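Energy & Trade | Opinion

Sanctions need an end date

When a government bans trade with a foreign energy company, it usually announces the start date to the hour. It almost never says when the ban finishes, or what would have to change for it to finish. I think that is a mistake, and the Sternetti case shows why.

Sternetti supplied compressor parts to the Trilomby gas terminal. It was put on the restricted list over its part owner, Kabbaj, and Trilomby had 6 months to find parts elsewhere. It did, at a higher price, and households on the network are paying for it.

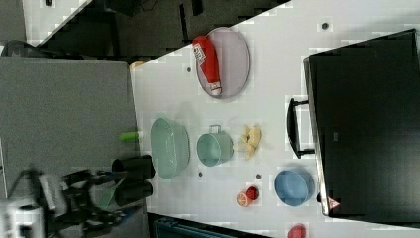
What the ban was meant to do

The stated aim was to make Kabbaj sell its share. Kabbaj sold in November. The ban is still in force, and the department's only answer is that the matter is under review. If a company does what was demanded and nothing changes, the next company has little reason to bother.

Supporters say an open-ended ban keeps up the pressure. That may be true for the first year. After that the trade moves. Utard, a small port town that handled the Sternetti shipments, had 800 people working on the docks and in the yards, and 100 of those jobs have gone. The cargo now goes through a neighbouring country with fewer checks than ours.

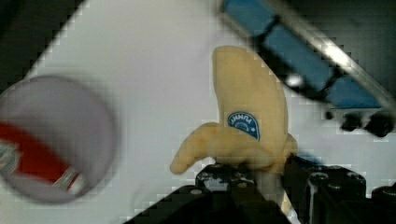 I would put a limit of 2 years on every order of this kind. A minister who wanted to renew it would have to go back to parliament, publish the costs and defend them — including the cost to our own ports and gas customers. Some bans would pass that test easily. I doubt this one would.

Filed under: Opinion, Energy, Sanctions
6 comments

Contact us | Copyright, all rights reserved | Back to top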